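3.2 Where clothes rest between wears

Households in Varkdale were asked where a garment goes once it is too worn for the wardrobe and too clean for the wash. Of 100 replies, most named a chair. The bed came second, although 20 respondents insisted they used it only "for a minute", a unit we have not managed to standardise. Hangers were owned in large numbers and admired from a distance.

Figure 4. A sleeveless top on its hanger, laid across a pillow on the bed.

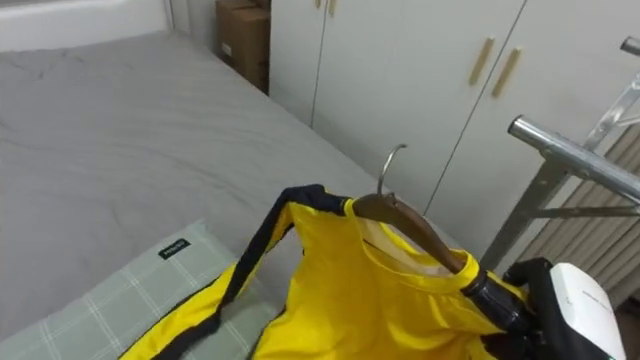 3.3 Limits of the survey

The Pistarton sample was smaller, and 8 forms came back with the chair question crossed out. We take this as a yes. Replies were gathered in May, before coats leave the hall, so winter piles are probably understated.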